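Wood grain

Wood grain is the arrangement, direction and appearance of the fibers in a piece of wood. The word is used in several related senses. In forestry and timber grading it refers mainly to the direction of the fibers relative to the long axis of the trunk or board. In furniture making and interior finishing it more often means the visible pattern on a cut surface, properly called figure. Printed and molded copies of that pattern are also called wood grain, or wood-grain finish.

Origin of the pattern

Most trees in temperate climates add one layer of new wood each year. Wood formed early in the growing season has wide cells with thin walls and is usually lighter in color. Wood formed later in the season has narrower cells with thicker walls and is usually darker. The contrast between the two produces the growth rings seen on the end of a log and the lines seen along the face of a board. In tropical species that grow without a marked season the rings may be faint or absent, and the visible pattern comes from pores, rays and changes in fiber direction.

Effect of sawing

The same log can give boards of very different appearance depending on the cut.

Plain-sawn (flat-sawn) boards are cut at a shallow angle to the growth rings. The face shows arches and ovals, often called cathedral figure. This method wastes little wood and gives wide boards, but the boards are more likely to cup as they dry.

Quarter-sawn boards are cut with the rings close to perpendicular to the face. The lines are straight and nearly parallel, and in oak the rays appear as bright flecks. The boards move less across their width with changes in humidity.

Rift-sawn boards fall between the two. The face has straight lines without prominent flecks, and the cut is often chosen for table legs, where all four sides should match.

Grain direction

Straight grain runs parallel to the length of the trunk. Spiral grain winds around it, and boards cut from such a trunk tend to twist. Interlocked grain changes its direction of slope from one set of layers to the next and is common in tropical hardwoods; it resists splitting but tears easily under a plane. Wavy grain and curly grain produce bands that seem to shift as the angle of light changes.

Slope of grain is the deviation of the fibers from the edge of a board, stated as a ratio. A slope of 1 in 20 means that the fibers move one unit sideways for every 20 units of length. Bending strength falls as the slope becomes steeper, and grading rules for structural timber set limits on it for each grade.
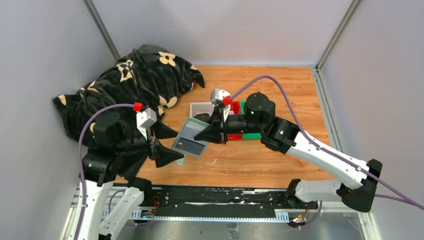 Orange-brown wood-grain surface with darker grain lines.

Imitation grain

Painted imitation of wood, known as graining, is much older than printed finishes. A light ground coat is covered with a darker translucent glaze, which is then worked with combs, brushes and rubber rockers while still wet. The craft was used widely on doors and paneling made from inexpensive softwood. The painter Kanini Ndung'u, who worked in the port district of Bilport, kept a set of 30 sample boards on which each ground color was paired with its glaze - the set is often cited in local accounts of the trade.

Printed grain is made by transferring an image of a wood surface to paper or film, which is then bonded to a core. Because the printing cylinder has a fixed circumference, the pattern repeats at regular intervals. Repeats are most noticeable on long counters and floors, and installers commonly stagger adjoining pieces to hide them. Some finishes are also embossed. When the embossing follows the printed lines, the finish is described as registered; when it does not, the texture is a general one pressed over the whole sheet.

Working with grain

Planing with the grain, in the direction in which the fibers rise toward the surface, leaves a smooth face. Planing against it lifts the fibers and causes tear-out. Sanding is normally done along the grain, as scratches across it remain visible under stain. End grain absorbs more finish than face grain and turns darker unless it is sealed first.

See also
Figure (wood)
Growth ring
Veneer
Quarter sawing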